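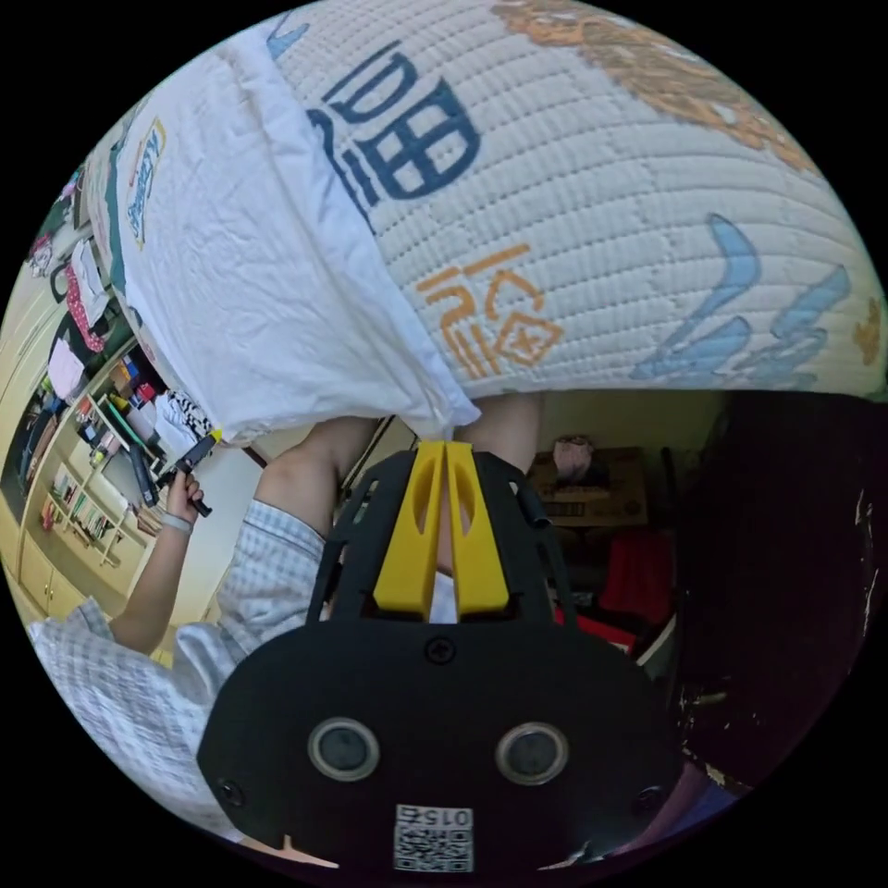
Comparing Two Sets of Gripper Fingers on Bedding

Bedding is my favorite way to find out what a hand-held gripper is good for, and if you have a pair of finger sets you can't choose between, please try it before you do anything fancier! Thu Lưu and I ran this all through August on the Flesholm fingers, and we still argue about the results (in a friendly way).

Step 1. Start with something thick. A quilted piece is forgiving, and the stitching gives the tips something to catch on. Close slowly, lift a hand's width, and hold while you say the alphabet.

Step 2. Move on to a plain sheet. Thin cloth wants to slide out from between the fingers, so come in with the tips pointing straight into the fabric and pinch up a small fold first.

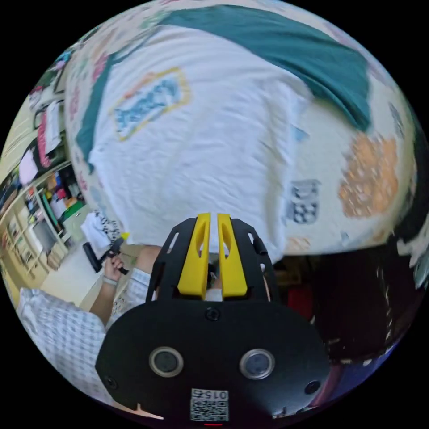 Go easy on the squeeze while you do it, and try the printed parts as well as the plain white, as I've had some prints feel slicker than the cloth next to them. We did 153 pinches per finger set, though you'll have a pretty good idea long before that.

Step 3. Write down every slip right away, with the finger set and the fabric beside it. Then swap fingers, tighten the screws, and go back to Step 1.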